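Would a robot clear my counter? A blogger with a blender problem thinks it over

14/12/2023

I have spent way too many evenings this month reading about home robots, and I blame my kitchen. We moved the blender out of the cabinet back in April because I was going to have smoothies every morning (ha!), and it has sat in everybody's way ever since. So every time I shove it aside to make dinner, I think the same thing: surely a machine could do this by now?

My go-to place for robot gossip is the Wike forum, where people build kitchens on a computer and let simulated arms loose in them. Nothing gets broken, nothing needs mopping, and you can put the same task in front of the arm 200 times while you're out buying groceries. I love it. I also think it makes the whole business look a lot closer than it is, and I say that as somebody who wants it badly.

The easy-sounding chore

Moving a blender from one spot to another is about the dullest chore I can name. I do it half asleep. But look at what the arm has to deal with. The jar is see-through, and clear things are a known headache for robot cameras. The handle sticks out on one side. The base is a chunky block and the jar gets wider as it goes up, so where do you even grab it? And then there's a vase of tulips right behind it, waiting for a clumsy elbow.

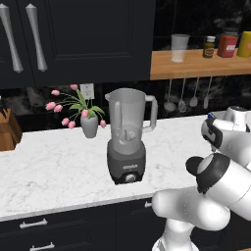 Picking it up

My own blender is a Darketti, and it comes apart if you lift it by the wrong bit. I found that out with a full jar of banana and oats, and I was still wiping down the drawer pulls the next day. So I'm a bit obsessed with the grip question. Two stiff fingers are great for a box. A person lifting a blender uses one hand on the handle, the other under the base, maybe a hip against the counter, and doesn't think about any of it.

Still, I get a silly thrill from seeing one up in the air with only a gripper holding on to it. There's plenty of free marble for it to go to, too, though I'd worry about that little kitchen scale on the right. Mine has been knocked off the counter 4 times and the display has never been the same.
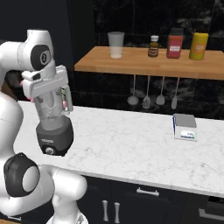 Blender off the counter, kitchen scale over to the right.

So can they do chores yet?

My answer is "some, if you're patient and you don't care which ones." Lifting one thing in a kitchen the machine already knows? I can believe that. Doing it in my kitchen, with the cord tangled around the toaster and a wet dish towel on top of everything — no, I don't think so, and I wouldn't leave the house while it tried.

I have a list on the fridge of all the little jobs I'd hand over tomorrow. It's at 52 now, and nearly all of them start with "pick up the." Wiping under the blender is on there twice. If anybody reading has let a machine loose on a real counter with real crumbs, please tell me in the comments how it went, especially if it involved glass. Next post I'll get back to the Brundetitz bread maker, I promise, I know a few of you are waiting on that one.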